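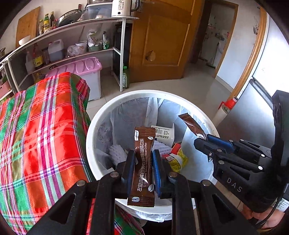 Coffee sachet over the bin, left gripper. Right gripper has one too.

Home | Notebook | Hardware | Data | People | Log in

Filed under: teleop & hand demos / tidy-up tasks / October

Started 8:40, kettle first, then calibration. Today is all "clear the blanket": pick the rubbish off the plaid blanket, drop it in the bin, leave the things that aren't rubbish. Two hands the whole way through, no putting one gripper down to scratch your nose (I did this twice, both episodes tossed).

Target for the week is 2,085 clean episodes across all the tidy tasks and I'd like this one to pull its weight. We got 75 this morning before lunch, which I'm really pleased with! Intan did the first block and I did the rest. She's faster than me but I think mine are smoother, and we'll see which kind the Jinell policy likes better. My bet is that slow hands win on the thin wrappers and make no difference on anything you can get a proper grip on.

Notes on the sachets, while I remember. If you pinch them in the middle they fold over the fingers and then hang on when you open up. Grab nearer an end, hold it upright over the bin, wait a beat, THEN open. Catríona wants that beat in every episode. Her reasoning is that when the operator releases on the move, the model learns to release on the move, and last month's Trostitz runs threw wrappers at the rim all afternoon. Fine by me, though it does make the whole thing feel like a very slow card game.

Also, carrying one in each gripper. I wasn't sure we should allow it, since the written instructions say one item at a time, but it's what a person would do with two free hands and it saves a trip. Endang says keep them but tag them "dual", so they can be pulled out later if they hurt. So: dual tag, please, everybody. I went back and tagged mine. Intan, yours still need doing.

The bin liner. Pull it well over the rim before you start and check it again every so often. If a finger catches the plastic the whole liner comes with you, and then you have a tug of war with a bin on the recording. Discard if it lifts. If it only rustles, keep it.

Changed the layout after lunch so the start pile is messier. Parveen's point (a good one) was that our morning piles were too polite, everything laid out side by side like a shop counter, and real mess overlaps. So now the wrappers go on top of each other and on top of the cloth, and you have to choose what to take first.
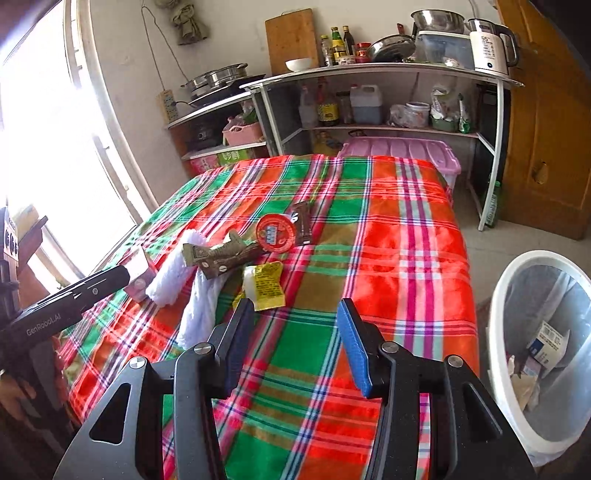 Messier start pile, with the white cloth, wrappers, red lid and yellow packet. Jaws open.

The cloth is the tricky one. It stays, it is not rubbish, and a fair number of my tries ended with a wrapper AND a fistful of cloth. What works for me is coming in from above with the jaws open only a little wider than the wrapper, closing slowly, then a tiny lift to check before going anywhere. If the cloth comes up, open and start again. I've been keeping those recoveries in when they're clean. Anayeli asked me to, and she's the one training on it, so she gets what she wants. No more than 5 recoveries per block though, or the thing will think fumbling is part of the job.

Flat packets on the blanket are still horrible. The fingertips slide over the top. Pressing down into the bedding a bit helps, and so does using the other gripper to pin the far side of the packet. I'd like a go with the thinner Pillai pads on one hand to see if the tips get under better. Ask Endang if we have any left.

Window: the light changed a lot through the day. I left the curtain question alone because Catríona wants the variety, but tracking got jumpy on a few where I swung round toward the glass. Flagged those for review, didn't delete. If you stand with your back more to the window it's much happier.

Sesinora upload was slow again so the afternoon block is still on the laptop. Please don't wipe the laptop!! I'll check it in the morning before anyone records over the folder.

To do
- tag Intan's duals
- Pillai pads, one hand only to begin with
- decide if lids count as rubbish (Parveen says yes, I say no, instructions don't say)
- new batteries for the handheld timer
- rewrite the "one item at a time" line so it matches what we're doing

Wrists are tired. Swapping hands for the second block tomorrow.

Recent entries
Folding the small towels, second try
Why the Trostitz runs missed the bin
Finger pads, notes on wear
Jinell: first look at slow vs. fast demos
Sesinora upload checklist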